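Bunier 원목 작업 테이블 상판
제조 Skikesum / 마감 Mayrhofer 하드왁스 오일

Bunier는 작업실과 공방, 교육실에서 쓰는 테이블용 목재 상판입니다. 다리 없이 상판만 판매하며, 기존에 쓰던 프레임에 올리거나 Nostumeck 프레임과 함께 주문할 수 있습니다. 색상은 밝은 꿀색 한 가지입니다. 착색제를 쓰지 않기 때문에 같은 시기에 주문한 상판끼리도 색이 조금씩 다릅니다.

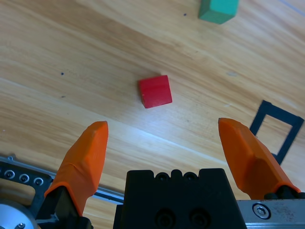
읽는 시간 3분

표면과 광택
밝은 꿀색 바탕에 나뭇결이 길게 이어집니다. 조명이 강한 자리에서는 표면에 흰 반사광이 넓게 생기며, 빨간 나무 블록처럼 색이 진한 물건은 바탕과 뚜렷하게 구분됩니다. 반사를 줄이고 싶으면 주문서의 마감란에서 무광을 선택하십시오. 무광은 기본 마감과 가격이 같지만 출고가 3일 늦어집니다. 이미 받은 상판을 무광으로 바꾸려면 고운 사포로 표면을 갈아낸 뒤 무광 오일을 다시 발라야 합니다.

규격
폭 725mm
두께 28mm
길이는 주문 제작
모서리는 기본 직각, 요청 시 둥글게 가공
하부 고정용 너트는 상판 밑면에 매립

두 장을 나란히 붙여 쓰려면 주문할 때 '연결용'으로 표시해 주십시오. 맞닿는 면에 연결 철물 자리를 파서 보냅니다. 나중에 따로 가공을 맡기면 왕복 운송비가 붙습니다.

판재 구성
긴 판재를 같은 방향으로 이어 붙여 만듭니다. 판재마다 결의 진하기가 달라서 어떤 줄은 호박색 무늬가 넓게 들어가고 어떤 줄은 거의 고르게 밝습니다. 이음선은 가늘고 옅은 색이며 상판 전체를 곧게 가로지릅니다. 제작 담당 Arvo Lehtinen은 진한 판재가 한쪽에 몰리지 않도록 접착 전에 배열을 확인합니다. 특정 무늬를 골라서 주문하는 것은 받지 않습니다.
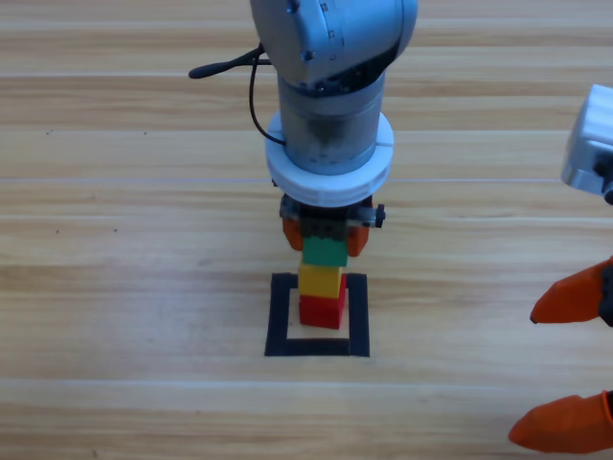 이음선은 작업 위치를 잡을 때 기준선으로 쓰기에도 편합니다. 테이프로 구역을 표시하는 경우에는 이음선과 나란히 붙이면 자를 대지 않아도 됩니다. 테이프는 접착력이 약한 종이테이프를 권합니다. 오래 붙여 둔 테이프는 결 방향으로 천천히 떼고, 남은 접착제는 마른 천에 오일을 조금 묻혀 닦습니다. 아세톤과 시너는 마감층을 녹이므로 사용하지 마십시오.

장비 설치
무거운 장비를 올릴 때는 상판에 나사를 직접 박지 말고 프레임에 고정된 받침판을 쓰십시오. 클램프를 쓸 때는 눌린 자국이 남지 않게 얇은 고무판을 끼웁니다. 장비 무게가 한곳에 몰리면 그 아래에 보강대가 필요합니다. 보강대는 Nostumeck 프레임용만 판매합니다.

관리
평소에는 마른 천이나 물기를 꼭 짠 천으로 닦습니다. 오일은 일 년에 한 번 덧바르고, 사용이 많은 교육실이라면 반년에 한 번이 적당합니다. 바른 뒤 하루는 물건을 올리지 마십시오. 얕은 긁힘은 사포질 후 오일로 메워지지만, 깊게 팬 자리는 퍼티 보수가 필요합니다. 난방기 바로 옆에 두면 상판이 휠 수 있습니다.

주문과 배송
기본 길이 제품 가격은 378유로이며 프레임과 운송비는 별도입니다. 9월 주문분부터 포장재가 종이 완충재로 바뀝니다. 상판은 무거우니 두 사람이 받아 주십시오. 포장을 푼 뒤 모서리를 먼저 살펴보고, 파손이 있으면 사용하기 전에 연락해 주시기 바랍니다. 길이 가공이나 모서리 가공이 들어간 상판은 단순 변심으로 반품할 수 없습니다.

견적과 도면 문의: Aino Valtonen, Skikesum 주문 담당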